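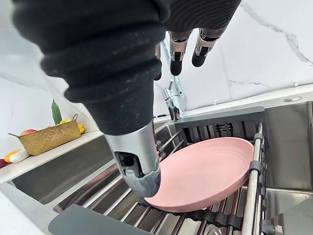
Pink plate on the rack over my sink

Roll-up rack over the sink: dark brown color on some rods, can I save it?
Posted by Randent, November 16, 2018

Hi all! I have one of those racks made of metal rods held together with a rubbery strip, and it lives across my stainless sink because I have basically no counter (galley kitchen, long story). I love it for plates. But some of the rods look dark reddish brown to me now and others are still nice and bright, and I can't decide if that's rust or tea or what. We drink a LOT of tea. The rack is 2 years old and I usually leave it out all the time, even overnight.

Also, the grey strip along the edge gets kind of slimy underneath. Is there a way to clean in between the segments without pulling it apart? I'd hate to toss the whole thing if I can scrub it.

Yilma
Try the tea theory first, it's the cheap one! Make a paste with baking soda and a little water, rub it along one rod with a soft cloth, going lengthwise, and leave it for 20 minutes. Rinse and look. If the cloth comes away brown and the rod is smooth, you had a stain. If you can feel little pits with your fingernail, that's rust and it will probably come back, though mine had a few pits for ages and I just kept using it.

Check it in daylight too. Shiny rods pick up the color of anything near them, and I once scrubbed mine for half an evening before I noticed I was scrubbing the reflection of my cabinets.

For the strip, old toothbrush, dish soap, hot water. Bend the rack backward over the faucet so the gaps open up. Takes me one song on the radio.

Please no steel wool. I did that to my first one and it looked worse than the stains.

Movus
just buy a new one, they're not that expensive

Ivel
I'd add that it helps to roll it up and stand it on end at night so both sides get air. The slime on mine stopped when I started doing that. White vinegar and water half and half is good on the rubber part, but rinse it well, and don't soak it for hours or the strip can go stiff. I wash mine every couple of weeks, or when company's coming, whichever is first.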